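Sorting table returns to Tralham hall with a call for shirts and odds and ends

If you've been meaning to get to the bottom of that hall cupboard (and haven't we all), the good folk behind the Tralham clothing and household swap would love to hear from you. The spring swap opens on 30th October in the Kotian Street hall, and donations are already coming through the side door by the bagful.

Organiser Seon-mi Choo started the swap in May with 4 trestle tables and a borrowed kettle, and she still seems a little surprised by how it has grown. The first one drew 28 households. For this one she is hoping to find new homes for 400 pieces of clothing, along with the usual colourful jumble of things that live in everybody's second drawer down.

"People bring a bag of clothes and then they say, oh, I've got a remote as well, is that any good to you?" she said. "And I always say yes, love, pop it on the table and we'll have a look." 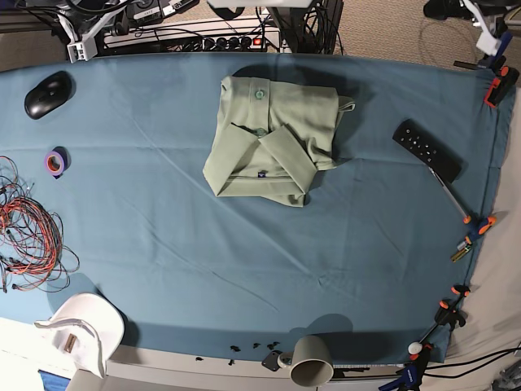 A neatly folded polo-style shirt shares the blue cloth with a computer mouse, purple tape, a remote control and a tangle of wires.

Shirts are especially welcome this time, in any size and any colour, and Seon-mi asks that they come washed and folded with the collar showing so that browsers can see what's what without shaking everything out. Buttons matter too, and if one has gone missing there is a mending corner run by the Gunileo sewing circle, who will happily match it from their very large biscuit tin while you have a cuppa and a natter.

Small household bits can be left in the tubs near the stage. Please keep cords and cables together with whatever they belong to if you possibly can, and take any loose batteries to the collection box at the Griltumberg library instead.

Entry is a gold coin, and you needn't have donated to come along and browse. Drop-offs can be made at the hall any morning before the swap, and anyone with a spare clothes rack to lend is asked to leave a note at the door, quoting postcode 3033 if they'd like it collected.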